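Getting the kettle clean, and keeping it that way

We moved to Tatomden in July, and I had no idea how hard the water was going to be. Within a fortnight the kettle had a crust inside it like the bottom of an old rowing boat, and every cup of tea had little white flakes going round on top. I tried two shop descalers (neither cheap, and one smelled dreadful) before going back to what my mother always used, plain old citric acid from the baking shelf.

Fill the kettle halfway, bring it to the boil, switch it off and unplug it, and then add a heaped tablespoon of the crystals. Do it slowly, as it fizzes up quite alarmingly! Leave it for half an hour or so while you get on with something else, pour it all away, and rinse three times. If there's a stubborn ring round the bottom, do it again the next day and please don't go at it with a scourer.

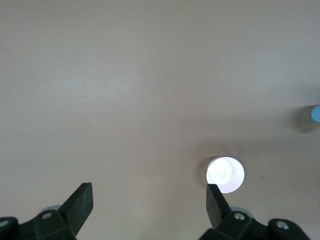
Plain white on a pale table.

Now, tea stains, which are a different matter altogether and come from the tea itself. A teaspoon of bicarbonate of soda, just enough water to make a paste, and a soft cloth will shift most of them. Go gently over anything with a gold rim or a painted pattern – I lost the edging off a lovely old saucer that way and I still mind about it. For a flask, put in a spoonful of bicarb, fill it with hot water and leave it overnight with the lid off.

I buy my citric acid in 300 gram bags and one lasts me months. Keep it in a jar with a good tight lid, well away from the steam, and do label it clearly. It looks exactly like sugar, and you will only make that mistake in a rhubarb crumble once.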